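New thread on our wrist camera result, because I promised I'd write it up in normal words before the end of the month. 30/01/2025, so I'm cutting it close!

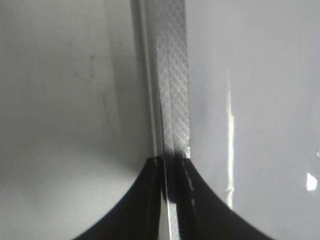
The short version: we wanted to know how much a grasping policy can learn if the wrist view is the only view it gets. No overhead camera, no side camera, no depth. Just the little one that rides along with the hand and sees everything the hand sees (and misses everything else).

Everyone who's tried this has the same complaint. The fingers take up the middle of the view, the base takes up the bottom, and whatever's left over is what you get to work with. When you're close to something smooth and pale there's hardly anything to go on. Glare, a scuff or two, a soft gradient. Good luck.

So the usual fix is to mask the gripper out. Black box over the fingers, crop the rest, train on what remains. I did that for most of last year and never questioned it. It's in basically all of my old code.

Then we got a batch back from our Galtgate setup where the mask had been switched off by accident (my accident, hi). Policy trained fine. It did a bit better on shiny stuff, in fact, and I spent a whole afternoon assuming I'd mixed up the folders.

I had not mixed up the folders.

We reran it properly. 2,795 demonstrations, collected at 2 sites, Galtgate and Skomatgate. Same demos both times, same network, same training length. One version masked, one version with the fingers left in. 3 seeds each, and yes I know more seeds would be nicer, the cluster queue and I are not on speaking terms.

On matte objects: pretty much a tie. I wouldn't bet lunch on either one.

On glossy objects: fingers-in won on every seed. The gap was biggest in the last bit of the approach, right before closing, where the masked policy likes to hover and dither and then close on air.

Our best guess is that the fingers work like a ruler. They're rigidly attached to the hand, they don't move around in the view except when they open and close, and they have that knurled pattern that stays readable even when the background goes mushy. So the network always has one thing it can trust for scale and for light.

The light part surprised me more than the scale part. We have a small probe (called Tusorum, don't ask, I lost the vote) that blurs one patch of the input at a time and checks how much the predicted action shifts. I figured it would light up on the fingertips. Nope! With glossy objects the textured pads mattered a lot, all the way along.

To poke at that, we digitally smoothed out the crosshatch and left the outline of the fingers alone. About half of the advantage went away. Then we put the texture back and smoothed the outline, and lost less. So it really does seem to be reading the surface of its own fingers for something. Brightness, probably. We haven't nailed it down.

Caveats, because somebody will ask and they'd be right to:

We used one gripper type for all of it. If your pads are plain rubber I have no idea what happens, and I would love to hear.

The camera mount never shifted between demos. If yours gets bumped, the fingers move in the view and your nice ruler is now a lying ruler. We tried fake bumps of up to 4 pixels and it coped, but past that it got ugly fast. Masked didn't care nearly as much.

Also, both sites are bright with pretty diffuse light. A dim warehouse with one harsh lamp is a different problem and I'm not claiming anything about it.

Training code lives in Matar, which is our in-house toolkit. The masking flag is still in there, I've only changed the default to off. If you pull the new version and your old configs behave weirdly, that's why, and I'm sorry, it's in the changelog (third line, easy to skim past).

Next up is swapping pads between training and testing, smooth ones against textured ones, to see if the policy falls over or shrugs. Collection for that takes a while so don't expect numbers before May.

If you've got old wrist camera data with the gripper masked out and you kept the raw frames, please try an unmasked run and tell me what you get. Even if it's boring. Especially on glossy things!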